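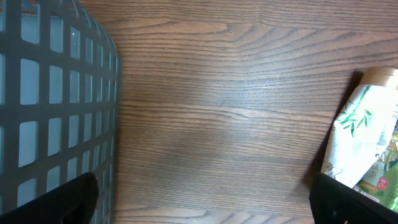
Gray basket on the left, crumpled green tea bottle on the right, fingers open between them, seen from the wrist camera.

Teaching the arm to tidy a table: tips from my kitchen bench

I have been showing my arm little household jobs since August, mostly in the evening when the dishes are done and the table is free, and I have collected enough small tricks by now that friends keep asking me to write them down. So put the kettle on, because I do go on a bit! Everything on this page is for the plain kind of job: pick up a thing, put it in a basket, go home. I steer with a Masgate hand controller, but most of what follows works just as well if you take hold of the arm and lead it through the motion yourself. Where the two ways differ, I'll say so.

Before you start

Clear the table properly. I mean the salt, the mail, the phone charger, the lot. You can bring things back later, once the arm has the basic job down, but the first batch should have the basket, the thing to be picked up, and bare table between them. Wipe the surface too. A ring from a coffee mug won't hurt anything, but crumbs under a basket make it rock when the fingers brush it, and then you have a demonstration with a wobble in the middle and you have to decide whether to keep it.

Look at your light before you record. A varnished table throws back a pale patch wherever the lamp or the window catches it, and the wrist camera sees that patch from much closer than you do. I don't try to get rid of it completely any more. I used to hang a bath towel over the lamp shade (please don't, it gets hot) and now I just turn the lamp toward the wall and let the ceiling do the work. If a soft patch is left on the wood, leave it alone. What you don't want is a hard bright spot right where the object sits.

Choosing the thing to pick up

Start with an empty drink bottle. I know everybody wants to begin with a nice square block, and a block is lovely for the first ten minutes, but a bottle teaches you more about your own steering. Take the drink out of it first, of course, shake out the last drops, and screw the cap back on.

A squashed bottle is a good second step, and I have grown very fond of them. The creases give it flat places and ridges, so the fingers meet it differently each time, and it tends to stay where you put it where a round one would go rolling off toward the edge. Do mix your bottles, though. If you use one label over and over, the arm may get awfully attached to that label. I keep a shopping bag of empties under the sink: tea, water, juice, one that held dish soap and still smells of lemons. Change over every few runs, and turn the bottle so that the label faces up sometimes and down sometimes.

Choosing the basket

A plastic lattice basket, the sort you would stand in a cupboard for onions, does very well. It's light, it has some give, and if you bump it nothing chips. Two cautions. The openings in the side can catch a fingertip if you come in low, so make your approach from above the rim. And a light basket slides. I put a square of rubber shelf liner underneath, trimmed a little smaller than the base so it doesn't show up in the pictures, and that cured most of the sliding.

Leave a good gap between the basket and the bottle at first. It's tempting to set them close together to save time, but then the fingers have no room to open, and you end up with one finger leaning on the basket while the other is feeling around for the bottle. Once you're comfortable, bring them closer in small steps.

The approach

Open the gripper fully before you go down. I still forget this when I'm tired, and I had to put a sticky note on the controller. Come over the bottle high, stop for a breath, turn the wrist so the fingers will close across the narrow part of the body, and only then lower. If the bottle is lying at a slant, turn the wrist to match the slant. Don't try to straighten the bottle by nudging it, unless you want the arm to learn nudging!

Use the wrist view as well as your own eyes. Sitting beside the table you will swear you are centered when you are a thumb's width off. In the wrist view both fingertips show at the bottom corners, one on each side, and what you're after is the bottle sitting between them. If it's all the way over against one side, as it is in my picture at the top, you have some sideways traveling left to do. Do it while you're still up high.

Watch out for shadows. A bottle has a dark side where its shadow lies along the wood, and when you're peering at a small screen the shadow can look like part of the bottle. I aimed at shadows for most of one evening. Look for the label and the neck, and steer by those.

The grip

Close slowly, and stop when the plastic starts to give. With the Masgate trigger I squeeze to the halfway click and then a hair more. If you are guiding the arm by hand, you'll need somebody or something to work the fingers for you. I use an old sewing machine pedal wired up through a Clarorel switch box, so my hands can stay on the arm. It is a bit like patting your head and rubbing your belly for the first evening, and then you stop noticing.

Grip the body, a little toward the middle. The neck looks handy, but the heavy end swings and knocks the basket on the way in.

The carry and the drop

Lift straight up until you are well above the rim, then across, then down. Rounded swoops look graceful and I did plenty of them, but they clip the basket as soon as it's moved a little. Lower the bottle inside the basket before you let go. Dropping it from a height makes it bounce, and I have chased bottles across the kitchen floor more times than I care to say.

After you let go, wait a second with the fingers open, rise straight up, and go back to where you started. Keep recording until you are home. My early runs all stop the moment the bottle lands, and the arm I trained on them would put the bottle in beautifully and then hang there over the basket, as if it had forgotten what it came into the room for.

How many, and how varied

I do 50 runs to a batch and then have a cup of tea. After that my steering gets sloppy and I'd be teaching it my yawns. Within a batch I move the bottle after every run and the basket after every 5 or so. Left, right, nearer, farther, tipped at an angle, neck toward me, neck away. A strip of painter's tape along the edge of the table, marked off like a ruler, helps me remember where I've already been.

Slow is fine, but be steady about it. A long wait while you scratch your nose goes into the recording with everything else. If something interrupts you in the middle, throw that run away and do it over.

Do keep a few clean recoveries, though. If you miss the bottle on the first try, go up, line up again, and pick it up properly, that is worth having. I save those in a folder of their own and add them once the plain runs are working.

Keeping your recordings tidy

Name each batch the same evening you make it. I write down the object, where the lamp was, and which way the table was turned. At last look I had 1157 runs on the shelf and I was very glad of those notes when I found 335 of them had been made with the camera knocked slightly crooked. I could pick them out in ten minutes and didn't have to sit through the whole pile.

Check the camera mount before every batch. Give it a gentle wiggle. Then record one run, play it back, and make sure both fingertips are where they always are. A dot of nail polish across the mount and the bracket will show you right away if anything has shifted.

Odds and ends

Wipe the rubbery part of the fingers with a damp cloth now and then. Sugary drinks leave a film, and a sticky finger holds on to the label when you're trying to let go.

Keep your free hand out of the basket while the arm is moving, even when the bottle has landed funny and you're dying to straighten it. Stop the arm first.

Roll your sleeves up if you lead the arm by hand. A loose cuff gets into the wrist picture, and then it's in there for good.

If the controller drifts when you're not touching it, set it down on the table for a few seconds before you start. Mine is worse on chilly mornings.

For a next job, try two bottles on the table and one basket, and always take the nearer one first. I've only just begun on that myself, with the juice bottles, and I'll add to this page when I have something useful to tell.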